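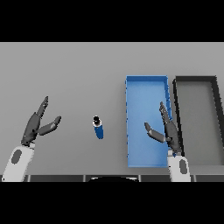 Should a two-armed manipulation policy be judged by its success rate in simulation?
Only in part. The success rate shows how often a task ended in an accepted state, and it leaves out how the controller got there, which is where most of the useful engineering information sits.

Against the Single Number
By Edeltraud Heitmann
21/11/2021

Most manipulation teams I review report one figure per task. The figure comes from a simulator, it goes into a table, and the table decides which branch gets merged. I think this practice is costing us working software, and I would like to see it dropped from merge decisions entirely.

Take the bottle sorting task in our Loden suite. A small blue bottle starts on a gray tabletop between the left hand and a blue tray, and the policy has to get it into that tray. A second, gray tray at the far right serves as the wrong answer. The success check reads the bottle pose at the end of the episode and tests whether it falls inside the tray volume. It is eleven lines of Python and has hardly changed in two years.

We ran 149 episodes on the Seidel planner and on its learned replacement. Both scored well enough to merge. I then had the tooling group replay the logs with contact events switched on. In 38 of the learned policy's successes, a finger had pushed through the tray wall by more than the solver tolerance before the bottle was released. The old planner did this in 2. The table had no column for it.

The usual reply is that penetration is a simulator artifact, and that a better contact model will remove it. I accept the first half. A stiffer contact model makes the same motion produce a large force, and on hardware that force goes into a finger joint. The planning error is the same under either model. The policy closed in on the tray without any margin on hand clearance, and the evaluation gave it full credit.

A related problem is arm assignment. With the bottle nearer the left hand and the tray nearer the right, a bimanual policy has a real decision to make: carry across with the left arm, reach over with the right, or hand off. Each choice has a different failure profile. Our logger at Stevgate recorded joint states at full rate and did not record which arm the policy had committed to, or when it changed its mind. I reconstructed this by hand from gripper commands for 47 episodes. It took most of a week, and it should have been a field in the log.

I am not asking for more episodes. Scaling up the count narrows the error bar on a quantity I already distrust. What I want is a small fixed record per episode: minimum clearance per hand, peak contact force, arm commitment with timestamps, number of replans, and the perception estimate of the object pose next to the simulator's true pose. The last item matters because a simulator gives us ground truth for free, and most teams throw it away after the reset.

The Gistia evaluation tool will write all of this if the contact callback is registered before the first physics step. Registering it later fails silently. That bug has been open since before I joined, and I would fix it ahead of any new benchmark task.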